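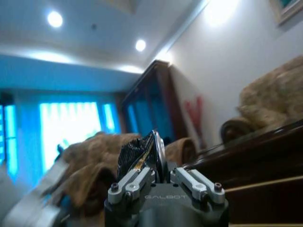 How often should I wash a plush blanket that lives on the couch or the bed?

Once a month is plenty for most homes, with a good shake outdoors every week or so in between.

Section 4: Washing and drying your Cunumel plush blanket

Plush is wonderful stuff, and it forgives a lot! Treat it gently in the wash and it stays soft for years. Read the whole section once before your first wash (it's short), then keep it near the machine.

Before you start

1. Clear the blanket. Lift off cushions and pillows, and feel through the folds for anything hiding in there: candy wrappers, plastic bags, hair clips, the remote.

2. Take the blanket outside and shake it hard, holding two corners, then switch to the other two. You'll be amazed at what flies out.

3. Check for spots. Dab them with cool water and a drop of mild detergent on a white cloth. Work from the outside of the spot toward the middle.

CAUTION: Glossy wrappers and thin plastic can stick to plush for good in a warm dryer. Check the folds a second time.

Washing

4. Put the blanket in by itself, loosely. Towels shed lint, and plush holds on to every bit of it.

5. Choose the gentle cycle with cold water and use half your normal amount of liquid detergent.

6. Skip the fabric softener. It coats the fibers and makes them clump, and your blanket really is softer without it!

7. Run 2 rinses.

Note: The large size (item 545) needs a full-size washer. The throw (item 508) fits in nearly any machine.

Drying

8. Tumble dry on the no-heat setting, or hang the blanket over two lines so the weight is shared.

9. Stop halfway, turn it over, and shake it out again. This is my favorite step, as the pile starts to fluff up right in your hands.

10. While it is still a little damp, brush the pile in one direction with a soft clothes brush.

CAUTION: Never drape a damp blanket over polished wood. Bed frames, benches, and table edges can all pick up cloudy marks, and darker finishes may leave color on the fabric.

Everyday care

A rumpled blanket is a happy blanket, so leave it in a heap if you like. Creases in the pile brush out in a minute or two. For storage over the summer, roll it loosely in a cotton bag and bring it back out in October.

Brushing tips in this section came from Soledad Doucet at our Madham workshop. For stains that won't budge, see Section 5.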